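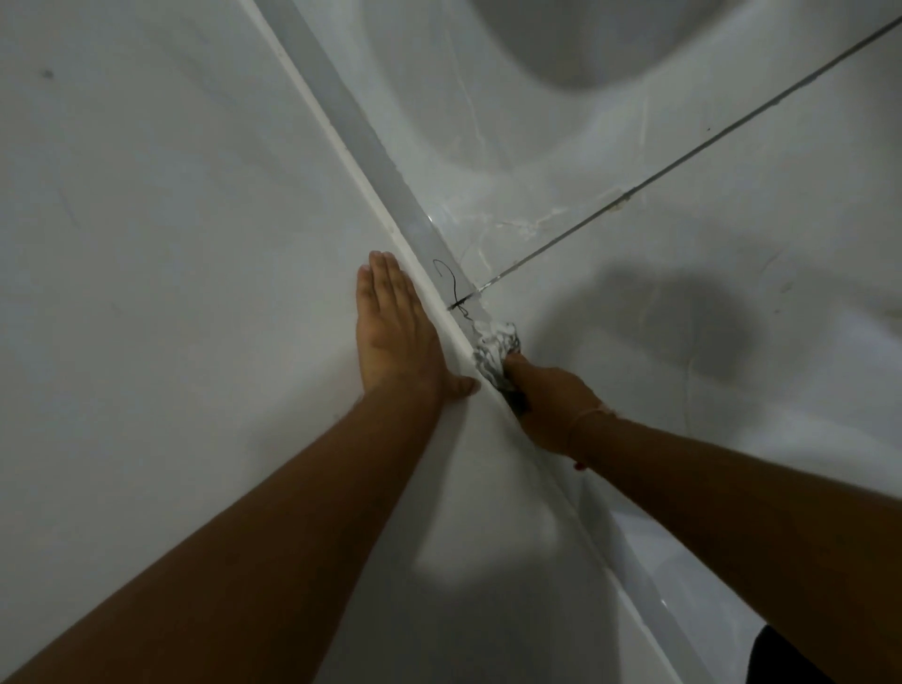 Working along the sealant beside a bathtub with a wad of cloth or tissue.

Halvorsen Prep Football Play Log

README, version 6

Contents

The play log is a set of plain text tables covering high school football games in the Jodenness and Brostetti conferences. It holds 377 games and one row for every snap we could recover from the score sheets and game film. Kicks and penalties with no play are included as their own rows.

This release was built in November 2023 and replaces version 5. If you used the earlier file for return yardage, please rerun your numbers. Version 5 measured punt returns from the line of scrimmage in the Brostetti games and from the catch in the Jodenness games. Both now use the catch.

Files

games.csv: one row per game, with date, home team, visiting team, final score, overtime flag and field surface.
plays.csv: one row per play.
drives.csv: one row per possession, built from plays.csv by the script in the tools folder.
penalties.csv: 2,616 rows, one per flag thrown, including declined and offsetting ones.
teams.csv: school codes, conference and years active. 68 teams appear.

All files are UTF-8, comma separated, with a header line. Empty fields mean the value is unknown. Zero means zero.

Main columns in plays.csv

game_id: matches games.csv.
quarter: 1 to 4, then 5 and up for overtime periods.
clock: time left when the ball was snapped, as mm:ss. Often empty before the final two minutes of a half.
down, distance: empty on kickoffs and tries.
yardline: 1 to 99, counted from the offense's own goal line.
play_type: run, pass, sack, punt, kickoff, field goal, try, kneel, spike or no play.
gain: yards from the previous spot, before any penalty is applied.
turnover: none, fumble, interception or downs.
score_type: filled only when points stay on the board. A touchdown called back has this field empty and a matching row in penalties.csv.

Player names

There are none. Players carry a number within a team season and nothing else. A jersey number shared by two players in the same game is marked with a D. We don't keep a lookup table, so please don't ask for one.

How the rows were made

Most games were keyed from the home team's score sheet, then checked against film where film existed. When the two disagreed on yardage we took the film. When they disagreed on the score we took the result filed with the conference. Games keyed from paper alone have source set to S, and their yard lines are frequently rounded to the nearest five.

Known problems

Prenness home games have no clock values at all. Their sheets didn't have a column for it.
Muffed punts are sometimes coded as fumbles by the receiving team and sometimes as no turnover. We have fixed the Jodenness games only.
Two-point tries after a penalty may show the original spot.
Several October games were stopped for lightning and finished on a later day. The date given is the day they started.
Team totals won't always match the newspaper box score. Sack yardage comes off rushing here, and some papers take it off passing.

Using the data

Free for coaching, school and research work. Credit it as the Halvorsen Prep Football Play Log and give the version number. Don't use it to set betting lines or to rank individual students.

Corrections

Send the game_id, the quarter and what you think the row should say. A photo of the score sheet helps. Fixes go into the next numbered version, and changes.txt lists them by game.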